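Inthanon Top sewing pattern: your questions

Last updated: April
593 shares

Hello, and thank you so much for all the lovely emails since the pattern came out! I read every one, though it sometimes takes me an evening or two to reply, and the same things come up so often that Mayuree suggested I put them all in one place. If you're halfway through a placket and in a panic, go straight to the button part further down the page.

What exactly is the Inthanon?

It's a pull-on top with a deep neckline and a short button placket at the center front, fitted through the body and long enough to stay tucked in when you bend over. There are two necklines in the envelope, the deep one and a slightly higher one for people who feel the cold, and you can use either with any of the sleeves.

What fabric should I buy?

Something with a good bit of stretch that springs back when you let go of it. Cotton jersey with a little spandex is what I reach for most, and a light rib knit is lovely too (it's more forgiving over the tummy, if that's a worry for you). I'd stay away from anything really thin for your first one, because the placket needs something to hold on to and a floppy knit will wander off on you no matter how nicely you pin it.

How do I pick my size?

Please go by your full bust measurement and not by what you buy in stores! The chart goes up to a 52 inch bust. If your hips come out in a different size, just draw a gentle curve from one line to the other starting at the waist. Fenna Verschueren, who tested the largest sizes for me, went up one size at the hip only and was very happy with it.

Can I make it looser?

Yes, of course. Going up one size gives you a relaxed top, and two sizes makes it more of a nightshirt. The neckline grows along with everything else, so if you size up I'd use the higher one, or you may find it slipping off your shoulders when you reach for something.

It keeps creeping up when I sit down. What did I do wrong?

Probably nothing at all. Most of the time it's the length, and the lengthen line on the front and back pieces is there for just this. Cut along it, spread the pieces by whatever you need, and tape some paper behind. I have a long body and I add an inch and a half every single time. Try the top on sitting down before you hem, with your arms out in front of you as if you were typing or washing up.

Which buttons, and how many?

Small ones! The placket is short, and a big button makes it look crowded and weighs the knit down. Metal shank buttons are pretty, but the flat kind are easier to sew on straight. I like three, evenly spaced, and I always put the top one on first and measure down from there.
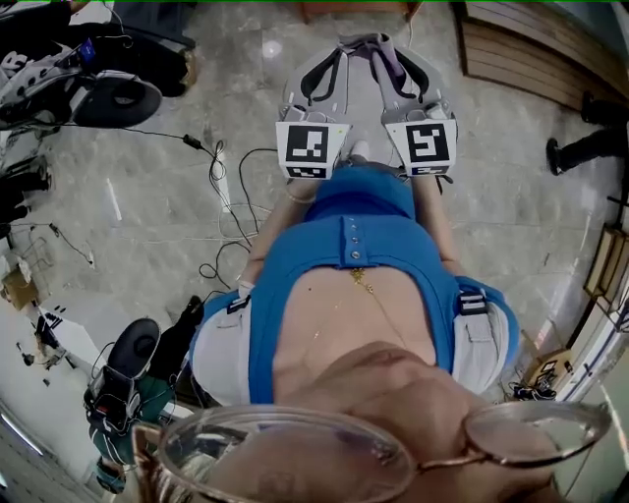
The deep neckline in bright blue, with three small silver buttons on the placket.

Do the buttons have to open?

No, and here's a little secret, mine usually don't. The neck is deep enough to go over most heads, so you can skip the buttonholes and sew the buttons through all the layers. If you do want them to work, interface both sides of the placket and practice on a scrap first.

Will a necklace sit well with it?

A thin chain is lovely with the deep neckline. Beads can catch on the top button, depending on how long they are.

Can I sell tops I make from the pattern?

Yes, if you sew them yourself. A mention of the pattern name is appreciated.

My printed pages don't line up.

Check that your printer is set to 100 percent, then measure the test square on page one. There are 26 pages in the home-print file, and the last one is only the neckband, so don't throw it out thinking it's blank like I did.

26 comments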